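A day at the Gesolik ballpark, Tamutwood

Posted 1 Apr 2020 by Noelia Pacheco

The open day at Gesolik was held last August, on a day when the team were away from home, and I have only now typed up my notes. The ballpark is on the eastern side of Tamutwood, a short walk from the bus station. The gates opened at ten and entry was free, with a charge for the full tour, which lasts 98 minutes according to the leaflet. Ours overran.

The ground holds 3,374 when every seat is sold. Most of those seats are in a single covered stand behind home plate, with open benches running down the first base line. The third base side is a grass bank where people bring their own chairs. There is no seating beyond the outfield fence, only a row of poplars and the railway. Trains can be heard from the field but not seen from the stand.

Our guide was a former catcher called Cifuentes, who played here for several seasons and now coaches the juniors. He took a group of 20 of us through the players' entrance and down the corridor to the home clubhouse. It is smaller than I had imagined. The lockers are open shelves with a hook on either side, and the pitchers have the end nearest the door because they go out to the bullpen first. The visitors' room across the corridor is the same size but has one shower fewer. Cifuentes said visiting managers raise this every season.

From there we went up four steps into the dugout and on to the warning track. We were asked to keep off the grass and the infield dirt, which had been watered that morning. The head groundsman gave a talk on the mound, explaining how the clay is packed in layers and covered with a tarpaulin after each game. He let the children measure the distance from the rubber to the plate with a long tape. He spoke for longer than planned and took a great many questions, mainly from people with lawns.

The outfield is the odd thing about this park. Right field is short and the fence there is high, so a ball that would be a home run in most places comes back off the boards as a double. Left field is the opposite – a low fence a long way out. Cifuentes said that left-handed hitters arrive here excited and leave annoyed. He also showed us the join in the right field fence where the ball bounces off at an angle. Home outfielders practise there before each series. Visitors get 20 minutes.

After the field we had half an hour in the batting cages under the stand. The machine was set to a gentle speed and each person had ten swings. I made contact with three and one of those would have been fair. A boy of nine or so in front of me hit eight.

Lunch was served from the stall behind first base. I had a sausage roll and tea. Prices were the same as on match days, and the queue was long by one o'clock, so go early or bring sandwiches.

In the afternoon there was a talk upstairs on the rivalry with Urkska, which goes back 40 years. The two clubs share a league and a bus route and not much else. The speaker had the scorebooks from the early seasons and read out parts of the longest game between them, which was stopped for bad light and finished the next morning in front of a handful of people. I would have liked to look at the books more closely, but they were put away straight after the talk.

The last stop was the press box, reached by a metal staircase at the back of the stand. It has the best view in the park and the worst chairs. The scoreboard is run from a desk at the far end, and anyone who wanted to could put their name up on it for a few seconds.

The tour ended back at the club shop. Caps were reduced, and I bought one along with last season's yearbook. Buses back to the centre run twice an hour until early evening. If you drive, the car park behind the railway arch is cheaper than the one at the gate, though the path between the two has no lighting.
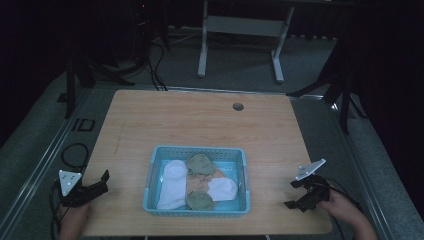
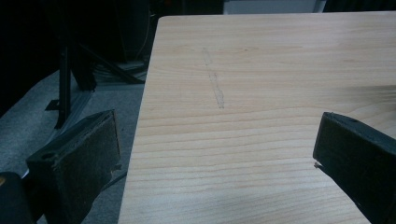
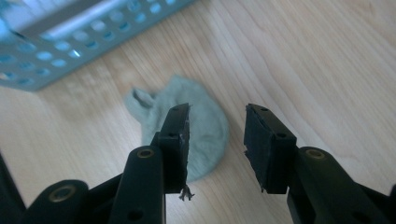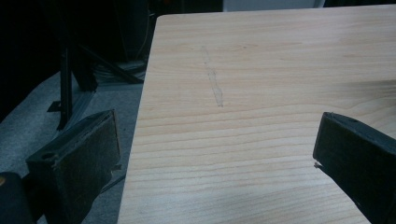

First and third pictures: socks and the blue basket. Second and fourth: pale wood grain.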